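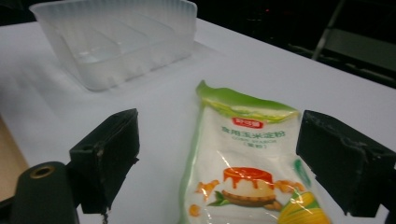
Keeping corn starch and other bagged powders in order

Corn starch is sold in soft bags in a lot of stores, and a soft bag is a poor thing to keep in a cupboard once it has been opened. It slumps, the top works loose, and a fine white dust gets into everything on the shelf below. The tips on this page cover bags of starch, potato flour, baking soda, custard powder and the like.

Reading the bag

If you shop at an Asian grocery, look for 食用玉米淀粉 on the front. It means edible corn starch. You may also see 生粉 in parentheses. Be a little careful with that second name, as some brands use it for potato or tapioca starch. If the bag says corn starch in English as well, you have the right one. In British recipes the same thing is called cornflour.

A dessert on the front of the package is common. It tells you what the starch can be used for, and the bag still holds plain starch with no sugar or flavoring in it. Check the ingredient list if you are unsure.

Opening

Stand the bag up and tap the bottom on the counter so the powder settles away from the seal. Cut straight across with scissors, just under the seal. Don't tear it. A torn bag splits down the side sooner or later, and then no clip will hold it.

Cut a small opening if you only use a spoonful at a time. Cut the full width if you are going to empty the bag into a jar.

Closing

Press the air out from the bottom up, fold the top over twice and put a clip across the middle of the fold. Wipe the plastic before you fold it. Powder caught in the fold keeps it from closing flat. A clothespin works. A rubber band around the whole bag works less well, and it goes brittle after a year or so in a warm kitchen.

Using a divided tray

A shallow plastic tray with dividers keeps small bags from sliding into each other. Frosted or clear plastic is the most practical, as you can see spilled powder through the side before it builds up.

Measure the shelf first, then the tray at its rim. Many trays flare out at the top, and the size on the label is sometimes the size of the base. I bought a Vendholm tray that was 4 mm too wide for the shelf and had to move it to a drawer.

Put the bags you use every week at the front. Stand them on edge with the folded end up. Large bags that won't stand go flat at the bottom of the cupboard, with nothing heavy on top.

Wash the tray by hand in warm water. Ribbed rims hold on to starch, so go along them with an old toothbrush. Let it dry completely before anything goes back in. Starch and a damp tray make a paste that sets hard in the corners.

Jars

For a bag of 200 g, a jar of 40 cl is large enough and leaves space for a spoon. Cut the name and the best-before date off the bag and tape them to the jar. Corn starch, powdered sugar and baking soda look the same in a jar.

Cleaning up a spill

Sweep up as much as you can dry. A stiff piece of card is good for this on a smooth tabletop. Then use a barely damp cloth, rinse it and go over the surface again. Hot water is a mistake, as it turns the starch to jelly.

Reader tips

Mutua Kioko keeps a teaspoon in the jar and levels it off against a strip of tape stuck across half the opening.

Ea Kjærgaard mixes her starch with cold water in a small lidded jar and shakes it. No lumps, and no whisk to wash. Shake again right before pouring, as it sinks fast.

Last updated 2022-12-04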